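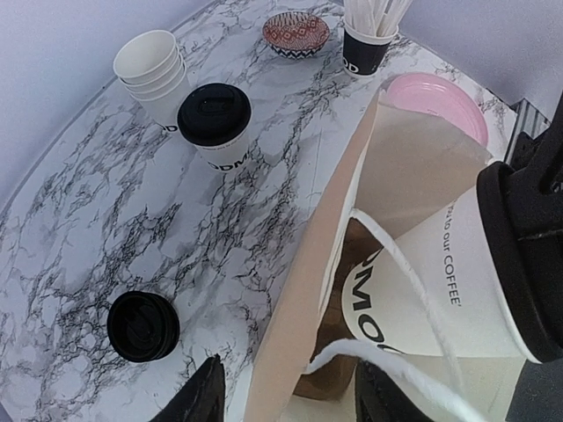 **How often is the coffee-packing cell at Oakley serviced?**

Every 300 hours of running time, with a shorter check of the gripper fingers every 90 hours.

Rerkano has published a revised maintenance schedule for the two-arm packing cell at its Oakley site. The cell handles paper cups, black lids and kraft carrier bags, and had logged 1746 hours when the schedule was approved in March.

Under the new procedure, technicians stop both arms and inspect the finger surfaces for wear. Cable runs are then examined along their full length, and any tie that has worked loose is replaced. The wrist cameras are cleaned with a dry cloth and recalibrated against a printed target supplied by Trarent, the integrator responsible for the installation.

Gripping force is tested last, on lidded cups and on the rope handles of a bag. Rerkano stated that the previous schedule had treated both arms as a single unit, which made uneven wear difficult to trace. Each arm now has its own service record.

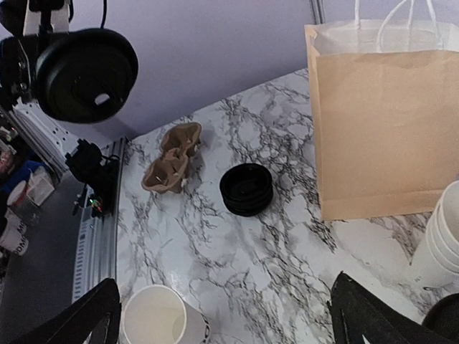
*Cups, lids, a cup carrier and a paper bag on the work surface of the Oakley cell.*

Replacement fingers are held on site, and Trarent will continue to supply cable sets under the existing agreement. A full service takes almost 200 minutes, including the force test. The same schedule will apply to a second cell at Tosov, where installation is due to begin in September.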